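Search this site Enter keywords Go

Leludia clothing drive enters folding stage
24/10/2023

The Leludia clothing drive has moved from collection to folding, the Otberg community office announced. Residents donated 3,140 garments during September, and 478 of them have been set aside for the winter store in Lamness.

Shirts, sports jerseys and hooded tops make up most of this year's donations. Each item is laid out on a table, checked for damage and folded to a common size before it is packed.
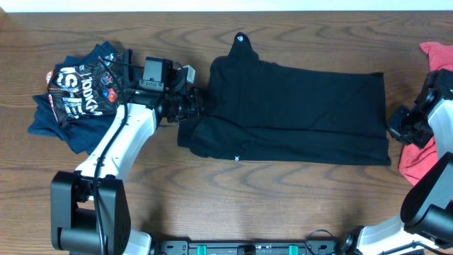
The office has asked that hooded garments be folded with the hood on the outside – a change from last year, when hoods were tucked in and the stacks leaned. Items that do not hold their shape are to be opened and folded again.

Knitted shirts are handled separately. Sleeves are turned in toward the body, and hems and cuffs are checked for loose thread. Shirts with minor faults go to the mending table at the Jenkins building, where they are kept for up to 10 days.

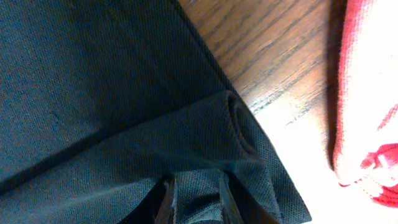

Dark knit fabric with a fine raised texture, on a wooden surface.

So far, 2,258 garments have been approved for distribution. Printed sportswear will be offered first to youth clubs in Otberg and Lamness. Plain items will go to the general store, where households may select them by size.

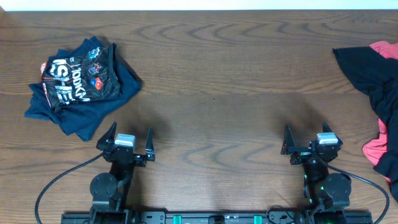 A black jersey with white lettering rests on a navy garment.

No further donations can be accepted until the current stock has been packed. Residents who still have clothing to give are asked to keep it clean and dry at home – a new collection date will be posted on this site.

Related items
Winter store in Lamness: opening hours
Mending table moves to Jenkins building
Leludia drive: what we can accept

Contact | © Otberg Community Office | Back to top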